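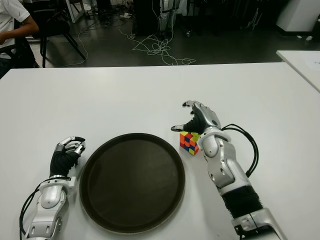
Round tray, white table, one scrambled cube still to be put away.

How to clear and reset a games table using one tray

Our games table collects small things. Puzzle cubes, dice, pencils, the odd counter that has come adrift from its box. Carrying them back to the cupboard one by one takes ages, so most of the time they stay where they are until somebody wants to eat there. A single large tray fixes most of this. The method below takes me 12 minutes on a bad day.

What you need

- A large round tray with a raised rim. Mine is dark brown and came from Womach.
- 2 soft cloths, one damp and one dry.
- A few small zip bags or lidded tubs.
- A marker for labels.

The rim matters more than the colour. A flat board looks nice but dice roll straight off it. A dark tray does make pale pieces easy to spot, though black dice tend to vanish on it, so tip it toward the light before you decide it's empty.

Step 1. Put the tray down first

Set the empty tray at the near side of the table, in the middle, where you can reach it with either hand. Leave it there for the whole job. If you move it around as you go you end up cleaning the same patch twice.

Step 2. Pick up the loose pieces

Start at the far edge and work toward yourself. Everything smaller than your hand goes on the tray. Don't sort yet. Pick puzzle cubes up by the whole body and not by one layer - a half-turned cube catches on things and an old one can pop a corner.

Check under the table for pieces as well. If there are cords on the floor, look between the loops by hand before you get the vacuum out.

Step 3. Wipe the table

Use the damp cloth in long strokes away from the tray, then follow with the dry one. A white top shows every pencil mark. For those, a little dish soap on the damp cloth is enough. I tried a scouring pad once, in May, and the dull patch is still there. Lift the tray at the end and wipe underneath.

Step 4. Sort on the tray

Push the pieces into groups around the rim and keep the centre clear for anything you can't identify. Bag each group and write the name of the game on the bag. Mystery pieces go in their own tub. Reet Mets, who lent us half our games, goes through ours when she visits and usually finds something of hers.

Step 5. Deal with the cubes

You can put a cube away scrambled. If you would sooner store it solved and don't know how, do the first layer and leave the rest for someone keener. Stiff cubes want one drop of silicone lubricant inside, followed by a dozen slow turns. Keep oil from the kitchen well away from them. Peeling stickers can be pressed back down with a thumbnail if the plastic is clean.

Step 6. Put the tray away

Wipe the tray with the dry cloth and store it upright at the side of the cupboard, where it's easy to grab. Ours used to live flat under the board games and never got used.

Lesia Chornovol
Last updated 18th December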